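Skatside Screenings: README

Last updated Saturday, March 6, 2021
Maintainer: Oliwia Krajewska

This is a table of preview, preview-night and festival showings for independent feature films, put together from press notices and theater programs. It covers only showings held before a film's general release. Regular runs are left out, and so are online premieres.

There are 1,852 rows, one per showing. They cover 768 films. A film that played twice on the same day in the same theater has two rows.

Files

screenings.csv: the main table
films.csv: one row per film, with title, director, country and running time
venues.csv: theaters and halls, with city and seat count where we could find one
changes.txt: corrections, newest first

Columns in screenings.csv

screening_id: a whole number, never reused
film_id: matches films.csv
venue_id: matches venues.csv
date: year, month, day
audience: public, press, guild, invited or unknown
guests: names of cast or crew who attended, separated by semicolons
source: short code for the notice or program
notes: free text, often empty

How the rows were made

Inger Oddsson and Horacio Riquelme typed in the notices by hand. Ülle Kivi then checked each row against its source. Where two sources gave different dates, we kept the one from the theater's own program and put the other in the notes.

The guests column records who was reported as present. Notices sent out ahead of time often list people who were only expected. Those names went into the notes with the word "expected" in front.
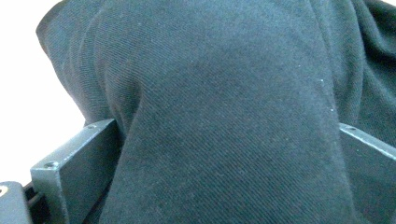

The notes column also holds wardrobe and set remarks when a notice gave them, mostly for period films such as Gatora and Lucero. These are copied as written, so the same cloth can turn up under several names. A dark charcoal-gray twill with fine diagonal ribs, like the one in the photo, might be entered as twill, gray cloth or suiting. Search for all of them. We have not tried to merge the terms.

Known problems

Seat counts are missing for most halls outside the larger cities.
Unden was shown under a working title at 2 early screenings. Both are filed under the final title.
The source codes for 6 rows point to programs we no longer have. They are marked "lost" in the notes.
Running times come from the distributor and may differ from the cut shown.

Corrections

Send them to Celeste Zapata with the screening_id and a copy of the source. Changes go in once a month. The next full check of the venue list is planned for June.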